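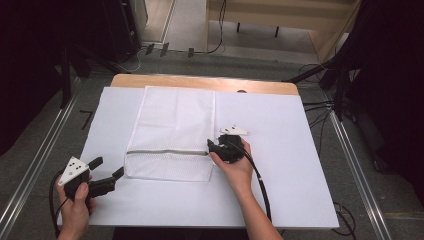

So the Havix finally died in June. Screen went first, green line down the left side, then the whole bottom third stopped taking touches, and you can't pull up a keyboard on a phone like that. I'd had it long enough that the shop just shrugged at me. For a week I carried it around in a white mesh laundry bag with a zipper, same kind as the one lying on the table up top, because the back glass was shedding little splinters in my pocket and the mesh kept the big ones in. Not the small ones. Don't do this.

Anyway. New phone. Went with the Plendavel.

Was going to get the Alley, everyone at work has the Alley, but it's 83 dollars more and the only extra thing I could find was a second zoom lens. I take pictures of receipts and my dog. Didn't need it.

Setup was fine, mostly. Contacts came over, photos came over, messages did not. Tried it again around 11 at night with both phones plugged in and the old one half blind, tapping blindly where I remembered the button being. Got them on the second go. All except the voice notes, no clue where those went.

Battery: good. I get to bedtime with something left, which the Havix hadn't done in ages. Charges quick but the brick isn't in the box so add that to the price. I bought a Balogun one, it gets warm, works.

Things I don't like. The volume buttons are on the wrong side. The update that came the first night was 2 gigs and moved my clock. There were some 110 notifications waiting from apps I never opened, a news thing, a games thing, a weather thing that wanted my location every time I looked at it. You can turn them all off but its one at a time, three screens deep. Took my whole lunch.

Speaker is loud, a bit tinny. Camera okay in daylight. Indoors the dog turns to soup.

Raili Juntunen asked in the comments last time if it's worth paying 600 for a phone at all now. I don't know, Raili. I paid less than that and I'm mostly happy. If the old one still turns on and the screen answers when you touch it, keep it another year. Back up the voice notes thouhg.

Will post about the case when it shows up. Says shipped, has said shipped since last week.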